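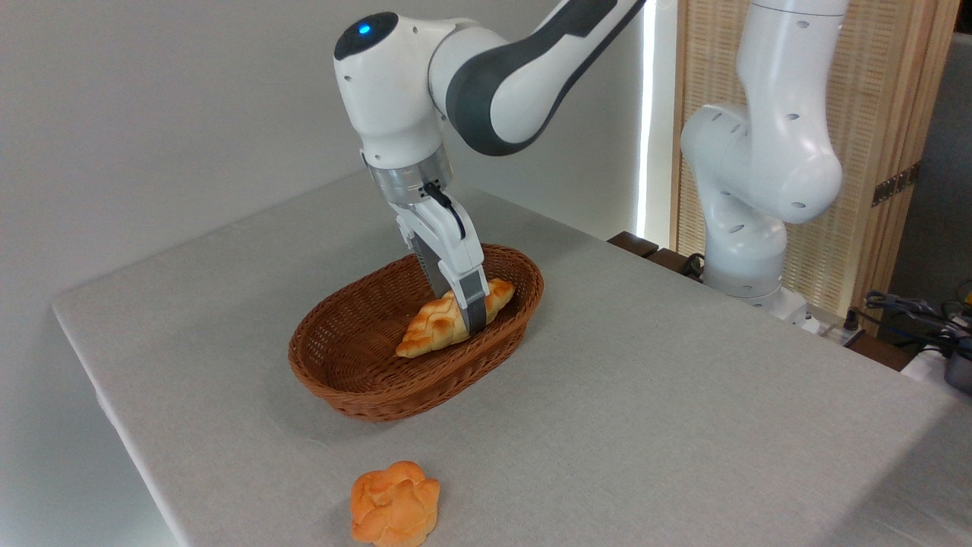

Vuleo Oval Bread Basket, Medium

Item no. 201
Sold by Jolell Table and Counter Supply

The Vuleo is an oval wicker basket for bread service on buffets, breakfast counters and dining tables. It is tightly woven from reddish-brown wicker, with a woven base and a rolled rim that holds its shape under daily handling. No lacquer is applied. Color varies from one batch to the next and will darken with age.

Specifications
Shape: oval, open top
Material: wicker
Rim: rolled, double woven
Base: woven, with 2 runners
Handles: none
Stackable: yes, up to 10 high
Pack size: 18 per carton

Use
For dry baked goods only: rolls, croissants, sliced loaves, crackers. Line the basket with a cloth or paper sheet for anything glazed or filled. The weave is tight, but fine crumbs can still work through, so a liner is also advised on dark tablecloths. Liners are sold separately under the Pera name and are cut to fit the oval base.

Care
Shake out after each service. Brush with a stiff dry brush, then wipe with a damp cloth. Air dry upside down – do not stack until fully dry. Not suitable for dishwashers, ovens or warming cabinets. Loose ends can be trimmed flush with small side cutters.

Ordering
Full cartons ship from our warehouse. Single baskets are available at the trade counter until 4 p.m. The large size is out of stock until October. For custom sizes or matching trays, contact Ximena Cisneros in trade sales. Returns are accepted on unused baskets in the original carton.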